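Mantenimiento de una tabla de cortar de bambú
Por Fouzia Gondal
Publicado el viernes, 9 de marzo de 2018

Este tutorial cubre la limpieza, el lijado ligero y el aceitado de una tabla de bambú laminado con ranura perimetral para jugos. El procedimiento es válido para tablas de una sola pieza y para las encoladas en tiras, siempre que no tengan barniz. Las tablas barnizadas requieren un decapado previo que no se trata en esta página.

Material necesario
Lija de grano 300 y de grano 500
Aceite mineral de grado alimentario (yo uso el de Fillari)
2 paños de algodón sin pelusa
Cepillo de cerdas de nailon
Jabón neutro
Bicarbonato sódico
Palillo o espátula de madera fina para la ranura

Paso 1. Lavado
Lavar las dos caras con agua templada y jabón neutro. No sumergir la tabla ni meterla en el lavavajillas: las tiras absorben agua por los cantos y las juntas de cola se abren. Pasar el cepillo en el sentido de la veta. En la ranura, arrastrar primero los restos con el palillo y cepillar después, con especial atención a las cuatro esquinas, donde se acumula la grasa.

Paso 2. Manchas y olores
Preparar una pasta de bicarbonato y agua, de consistencia similar a la del yeso recién amasado. Extenderla sobre la zona afectada, esperar diez minutos y retirar con un paño húmedo. Las manchas de cúrcuma y remolacha suelen necesitar una segunda aplicación. El vinagre blanco sirve para el olor a ajo o cebolla, aplicado por separado y aclarado enseguida.

Paso 3. Secado
Secar con paño y colocar la tabla de canto, con aire por ambas caras, durante una noche completa. Si se seca tumbada sobre la encimera, la cara inferior retiene humedad y la pieza se comba. Mantenerla alejada del horno de sobremesa y de la tostadora mientras se seca.

Paso 4. Lijado
Empezar con el grano 300, siempre en el sentido de las tiras y con presión uniforme. Insistir solo en los cortes que se noten con la uña. Terminar con el grano 500. Para la ranura, enrollar un trozo de lija sobre un lápiz y recorrerla sin modificar su perfil. Retirar el polvo con un paño apenas humedecido y dejar secar otra hora.

Paso 5. Aceitado
Verter un hilo de aceite en el centro y extenderlo hacia los cantos con el segundo paño. Cubrir también los cantos y el fondo de la ranura. Dejar absorber cuatro horas y retirar el sobrante. En tablas muy resecas, repetir la operación al día siguiente. No emplear aceite de oliva ni de girasol, que se enrancian.

Frecuencia
Con uso diario, aceitar una vez al mes. El lijado se hace una vez al año; yo lo dejo para noviembre. Una gota de agua sobre la superficie sirve de prueba: si se extiende y oscurece el bambú, toca aceitar.

Colocación en la encimera
Una vez aceitada, apoyar la tabla en una superficie limpia y plana, con espacio libre en todo el perímetro. Un paño húmedo doblado debajo evita que se deslice al cortar. Los cables de los aparatos cercanos deben quedar fuera de la zona de corte. 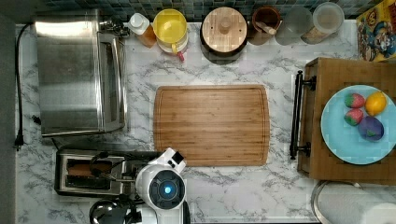 Para tablas con grietas que atraviesan todo el grosor, el aceitado no es suficiente y conviene sustituir la pieza.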